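November 9, 2018
Stimley bench, second cell. Entry by Arlo Ruiz-Ortega

Cell ran 7 hours on the Banosetti order. 1,390 pieces sorted and put up by end of shift. Stopped 11 times, 10 of them for the same thing: two bowls stuck together and the arm trying to lift both. The other stop was the door switch again. Ferreira has the part on order.

Staffing. Before April we had four on this line, all sorting by hand. Now it is two, one feeding and one packing, and the other two went over to glazing repairs. The feeder job is the one people complain about. You stand there and spread ware out so the arm can get at it, and when it stops you walk around, clear it, reset, walk back. Wrists are better than they were, by everyone's account. Feet are worse. Asked for a mat on the feed side and a second reset button there. The button is a small wiring job and I can do it if Grendano says it doesn't touch the safety circuit. Email sent, no answer yet.

The packers also want to know who signs for chips now. Under the old way whoever picked it up looked at it. The arm doesn't look for chips. For now the packer signs, but that needs to go on the sheet and the rate for that spot needs to come down to allow for it.
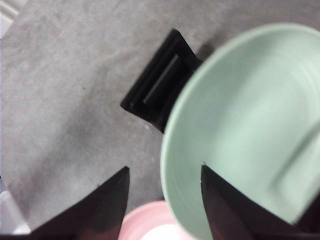 Feed spacing is what I want to change first. The rule on the card says "spread evenly," and every feeder reads that differently. Overlapping rims are the trouble, like the green bowl lying over the right side of the pink one, with a fingertip at the green rim. New wording for the card: no rim over another rim, leave a finger's width on all sides. Will try it with both feeders before printing.

To do: card, mat, button, chip line on the sheet. Ask Ferreira for a date on the door switch.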